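Washing new fabric before you cut it - do you really bother?

Hand Sewing & Machine Sewing > General Chat

bobbinthief
Posted 14 February 2026

Okay, I need opinions, because my sister-in-law and I nearly had words over this. I bought a big piece of navy cotton from the Vasley outlet outside Toledo and I want to make curtains for the back bedroom. She says I have to wash it first. I say it's curtains! They hang there! I've been sewing since high school and I have never once prewashed fabric for curtains, and the ones in my kitchen still fit the window fine.

Do you all prewash everything, or only clothes?

quiltyascharged
Everything. The minute it comes through the door. I don't even let it into the sewing room until it's been through the washer and dryer, and then I never have to stand there wondering if I did that piece or not.

Navy especially. I had a navy print bleed all over a cream border back in 2000 and I'm still mad about it. That quilt was for a wedding. I gave them a toaster.

hem_and_haw
I'm with bobbinthief. Prewashing takes out the sizing, and then you're fighting limp fabric on the cutting table. Curtains get cleaned what, every couple of years? And if you're nervous, cut them long, hang them for a while and hem them last. My mother did it like that and so do I.

quiltyascharged
And then you wash them the first time and they're up above the sill. Cotton shrinks! I measured a piece from the Ivach line before and after and I lost more than 2 inches on a long panel. You can't put that back once it's hemmed.

bobbinthief
See, that's the Ivach stuff though, it's so loosely woven. I used it for napkins and they came out looking like trapezoids. The Vasley cotton is a lot tighter.

selvage_sally
Jumping in on the crumpling, which is my actual problem with prewashing. I'll wash a long length, no issue, and then it comes out twisted up like a rope and I spend my whole evening at the ironing board. By the time it's flat I don't want to sew anymore. Mine ends up in one long bunched-up strip and there it stays until I feel guilty enough.

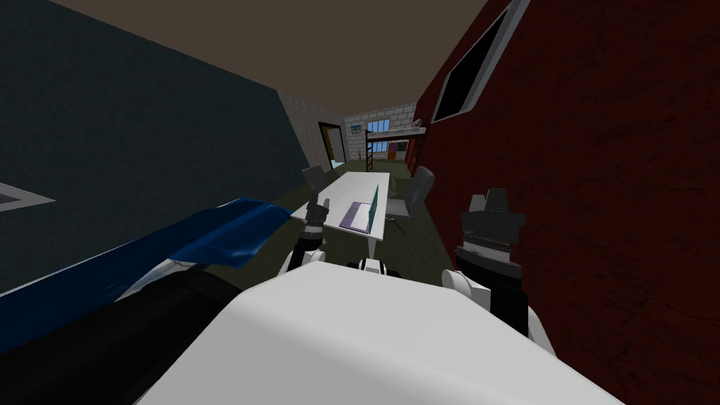
Blue cloth, all crumpled. You know the feeling.

What I've started doing is zigzagging the cut ends before it goes in the washer. It takes a couple of minutes and it cuts way down on the tangle of threads. Then I pull it out of the dryer while it's still a little damp, give it a good snap, and fold it loosely in 4. It's not perfect, but the iron has a lot less to do.

hem_and_haw
Or you could skip the washing and spend that evening sewing. Just saying.

selvage_sally
Ha! Fair. But I make mostly kids' clothes and I can't skip it. They'd be wearing doll shirts by spring.

pins_everywhere
I'm somewhere in the middle. Clothes, always. Quilts, depends on my mood. Curtains, only if they're unlined. If you line them and the two fabrics shrink differently you get that awful puckered bottom edge, and then it doesn't matter how nicely you hemmed.

bobbinthief, are you lining these?

bobbinthief
Yes, with the plain white from Urkasach. It's a cotton blend. Oh no. I see where this is going.

pins_everywhere
Yep, wash both. Or plan on dry cleaning them forever. White lining up against navy would make me nervous even if nothing shrank.

quiltyascharged
THANK you.

hem_and_haw
I still say you can vacuum them with the brush attachment and never wash them at all. But okay, white lining, I'll give you that one.

bobbinthief
All right, all right. Here's my compromise. I'm cutting a 15 inch square of each, measuring, washing them together, and measuring again. If the white stays white and they both come out the same size, I'm sewing the rest as is and my sister-in-law doesn't need to hear about it.

selvage_sally
Do the square in hot water, even if you'd normally use cold. Somebody in your house will wash those curtains on hot someday. And zigzag the edges first or you'll be measuring fringe!

bobbinthief
Good call. Squares are cut, and I'm off to find my navy thread, which was on the windowsill last time I looked and now isn't.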